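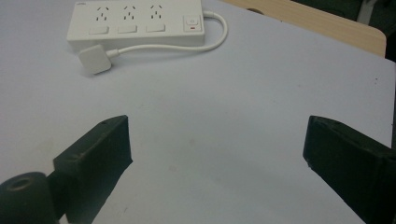
Kirsty Geddes writes: We were asked for the same insurance schedule by the lender, the broker and the valuer, and each time it took me an evening to find it. I would urge anyone with a guest house loan to set up the folder before the offer letter arrives and to put one person in charge of it.

Filed under: Home and Premises / Paperwork and Property Loans

Guest house loans: household tips for the valuation visit and the paperwork

Owners who live on the premises often have one kitchen drawer for the household and the business together. Lenders do not mind where papers are kept, but they expect them to be produced in good order and within the time stated in the offer letter. The following tips are intended for owners of small hotels, guest houses and holiday flats who are taking out, renewing or moving a loan secured on the building. They do not replace the advice of a solicitor or a broker.

Setting up the folder

Use a lever arch file with a stiff spine and a set of numbered dividers. Thin card folders split at the fold once they hold a lease.

Place the following behind the dividers, in this order: the offer letter and any later variation; the title documents and plan; the buildings insurance schedule; fire risk assessment and alarm service records; gas and electrical certificates; accounts and room takings; letters from the lender.

Write the expiry date of each certificate in pencil on the divider itself. When the certificate is renewed, rub out the old date, write in the new one and move the expired copy to a box elsewhere in the house. Do not throw expired certificates away while the loan is running.

Plastic pockets are convenient for receipts but should not be used for anything that bears an original signature and may need to be copied by the solicitor. Staples should be removed before scanning. A blunt table knife slid under the closed side will lift most of them without tearing the corner.

Copies for the household should be kept apart from copies for the business. Where a utility bill covers both the owner's flat and the letting rooms, keep it with the business papers and leave a slip in the household file saying where it has gone.

Room takings

Most lenders will ask for takings by month, and for the number of rooms let. A simple sheet ruled by hand is acceptable at this size of business, provided that the same method is used throughout. The guest house at Hundent, with 23 letting rooms, kept its record in an ordinary cash book for the whole of its first loan term.

Enter the figures daily, before the breakfast orders are cleared away. Record rooms closed for decorating as closed and not as empty – the two are treated differently when occupancy is worked out. If a room is used by a member of the family, say so in the margin. Totals should be added up at the month end and initialled.

Refunds cause more difficulty than any other entry. Show them on the day they are paid, in red, and do not alter the original booking. Deposits held for future stays should be listed on a separate page at the back of the book. A lender looking at November takings will not wish to find next summer's deposits among them.

Preparing the building for the valuer

The valuer will need to see every room, including the owner's own accommodation, the cellar and the loft. Arrange the visit for a time between departures and arrivals; 11 in the morning suits most houses. Any guest staying on should be told the evening before.

Collect all keys the previous night and label them with tie-on tags. Stick-on labels come away in the hand. Test the key of any outbuilding that has not been opened over the winter, and put a little graphite powder in the lock if it is stiff. Oil should not be used, as it gathers dust.

Clear the way to the boiler, the fuse board, the stopcock and the loft hatch. Have a torch and a sound pair of steps ready. Open the windows for half an hour beforehand, then close them. Strong air freshener is best avoided, particularly in cellars, where it tends to suggest that something is being covered up.

Minor repairs are worth doing if they can be finished properly. A dripping tap, a cracked pane or a loose stair rod should be put right. Fresh paint over a damp patch should not be attempted. The valuer carries a meter, and the patch will be recorded in any case. It is better to leave the wall as it is and produce the builder's estimate.

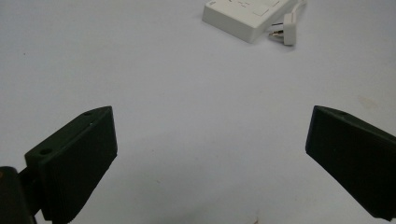 Should the owner walk round with the valuer?

It is usual to show the valuer the first room, hand over the keys and then remain within call. Questions about takings or repairs can be dealt with at the end, at a table, with the folder open.

After the offer letter

Read the conditions on the day the letter arrives and mark each one that asks for something to be done by a certain date. Copy these dates on to the household calendar in a different colour from family engagements. Blair Niven of Traltonholm recommends entering each date twice: once on the day itself and once three weeks earlier, when there is still time to book a contractor.

Particular attention should be paid to the following.

Insurance. The lender's interest normally has to be noted on the policy. Ask the insurer for a fresh schedule showing this and check the spelling of the lender's name against the offer letter.

Fees. Valuation and legal fees may fall due even where the loan does not go ahead. In one recent case at Kaven a copying charge of £102 was overlooked and held up completion. Keep a running list of every sum requested, with the date paid.

Retentions. If part of the money is held back until works are finished, keep invoices and guarantees for those works together behind a separate divider, and ask the contractor to put the room number on each invoice.

Changes of use. Turning a letting room into a store, or a store into a letting room, may need the lender's consent. Write before the work starts, and keep the reply.

Once a year, take the folder out and go through it from front to back. An afternoon in a quiet month is normally sufficient.

Related items
Reading a schedule of works line by line
Labelling keys in a house with many doors
Damp cellars: what to ask the Schmieder survey desk
Storing old accounts in a loft
Service charges on holiday flats

Contact the Traltonholm information office | © Traltonholm | Back to top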